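Ticket 938 — Handtuch »Lenenia«, sandfarben: wird nach der Wäsche nicht mehr glatt
Status: offen
Gemeldet von: Lionel Ackroyd, Ferienwohnung Skolwood
Bearbeitung: Wäscheservice Jernuscombe

Eintrag 1, Ackroyd
Ich habe 20 Handtücher dieser Sorte im Umlauf. Seit September kommen sie nach dem Waschen verdreht aus der Trommel und lassen sich nicht mehr auf Kante legen. Laut Produktblatt »formstabil«. Davon merke ich nichts. Gewaschen bei 60 Grad, wenig Schleudern, kein Weichspüler.

Eintrag 2, Service
Bitte Trommel nur halb füllen, Handtücher feucht ausschlagen und flach auf einer glatten Fläche auslegen. Danach erneut melden, gern mit Foto.

Eintrag 3, Ackroyd
Halb gefüllt habe ich vorher schon, das stand in meiner ersten Mail. Trotzdem noch mal 2 Durchgänge gemacht, Ausschlagen inklusive, danach ungefähr 14 Stunden liegen lassen. Die Ränder ziehen sich weiterhin zusammen. Foto vom Tisch:
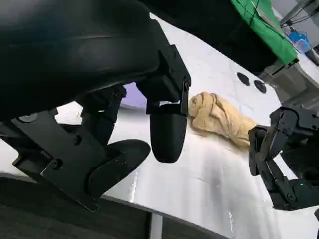

Abb. 1: Beiges Handtuch auf der weißen, grau geäderten Tischplatte, länglich zusammengeschoben, unten ein flacherer Zipfel.

Eintrag 4, Service
Die Falten sind zu erkennen. Ob die Webkante eingelaufen ist, können wir so nicht beurteilen, dafür müsste das Tuch ausgebreitet sein. Bitte beide Längsseiten und die Mitte messen. Sind die Seiten deutlich kürzer, liegt es an der Kante. Eventuell hilft Dampf.

Eintrag 5, Ackroyd
Messen kann ich. Vom Dampf verspreche ich mir wenig — das hieß es bei den Geschirrtüchern von Sedgwick auch, und die liegen heute als Putzlappen im Keller. Maße folgen morgen früh. Ticket bitte nicht wieder automatisch schließen.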